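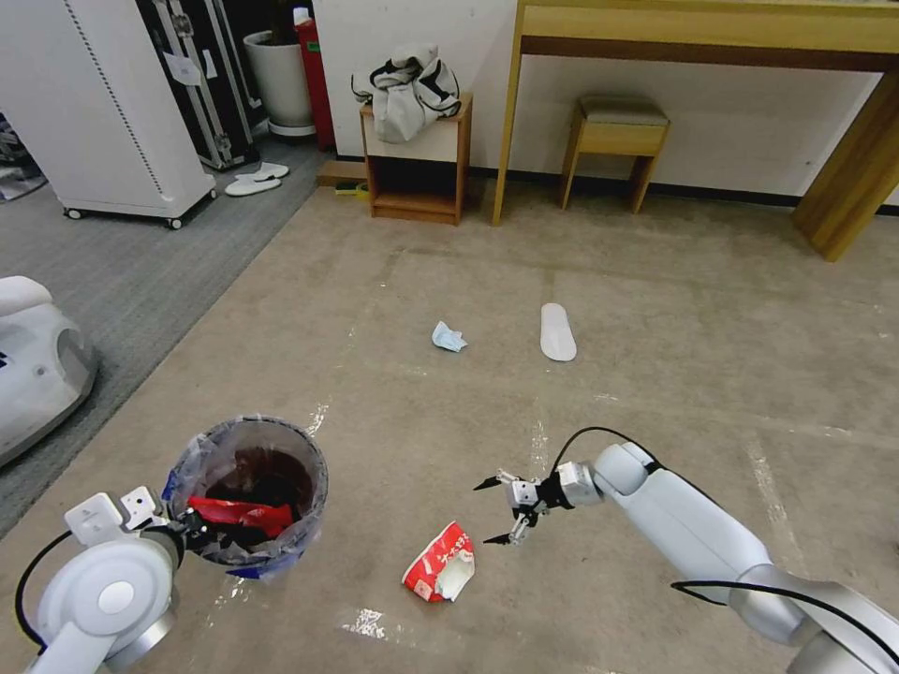

*Red wrapper, meet bin.*

So we finally recorded the Xenos songs! If you've been reading this blog for a while you know I've been going on about it since last spring, and if you haven't, quick catch-up: Xenos is me on bass and the odd bit of shouting, Myrto Lazaridis on vocals and a very beat-up accordion, and Kenta Ikeda on drums. We play loud, droney folk stuff. My mom calls it "the boat music."

We did the whole thing in the old grain store at Ledanitz. I wanted a big dumb natural reverb and didn't want to spend another month faking one on a laptop. The grain store has a ceiling so high you clap once and then stand there waiting for it to come home. We'd rented it for 2 nights, which sounded like plenty when I was filling in the form.

First night was basically all drums. Kenta set up dead center, we ran through "Tidel" (the long one, the one we usually close with), and it sounded like somebody pushing a dresser down the stairs of a cathedral. I loved it for maybe one verse. Then Myrto came in and you couldn't make out a single word she was singing, and the bass had turned into weather.

We moved the kit. We moved it again. I hung every moving blanket I own off a couple of ladders behind him, and that took the worst slap off the back wall. What really helped was the boring stuff: Kenta switched to lighter sticks and played quieter than he ever does live, and the room did the rest. He hated it (he said it felt like drumming in somebody's house while they were asleep), but when he heard it played back he went very quiet and asked me to play it again.

Mic-wise, for those who ask every time: one on the kick, one on the snare, a pair over the kit, and another pair way down at the far end up on tall stands. I ended up riding those far mics all through the mix. They're nearly off in the verses and then I shove them up when the accordion comes in, and the song just gets enormous. It's such a cheap trick and I'm going to use it forever.

Oh, and my preamp started crackling on channel four right in the middle of the best take of "Danonel." Of course it did. I swapped the cable, swapped the mic, swore at it, and finally just moved everything over a channel and taped over number four so I wouldn't forget. The crackle is still on there if you listen for it, a little before the second chorus. We kept the take anyway. Myrto does this thing on the last line where her voice sort of gives up and then catches itself, and I wasn't going to get that twice.

Second night was vocals and accordion, plus me fixing my bass parts with the amp turned down to almost nothing. It was cold enough that the accordion drifted, or I think it did, and Myrto says it was me. We tuned to the accordion in the end, seeing as you can't tune an accordion at midnight with a guitar tool and a prayer. So if you want to play along at home, everything's a hair flat. Sorry!

She sang "Danonel" once more standing up on the loading step with the mic way too far away, and we used that one for the ending, where the band drops out and there's only her and the building. You can hear a truck go by. I spent an entire evening trying to get rid of the truck and then put it back.

Mixing has been slower. I have a bad habit of making everything brighter every time I sit down, so now I do 60 minutes, then stop and walk the dog and listen on the kitchen speaker. The kitchen speaker is brutal. It told me the kick was far too loud in "Tidel" and it was right. I've pulled the snare down too, and I took out a tambourine that I was really fond of and that Kenta has apparently been against from the start.

Where we are now: four songs, three of them done, one that still needs a proper fade. I'd like to get them off to mastering before the end of January 2023, and then we'll put the EP up in February, download first. I want to do a small run of tapes as well, if the other two will let me. Myrto is drawing the cover. So far it's a goat.

If anybody's got a line on someone who can service an old accordion without charging more than it's worth, please leave a comment. Two of the low reeds are sticking and there's a bass button that stays down when you press it, so at the moment every waltz is in one key.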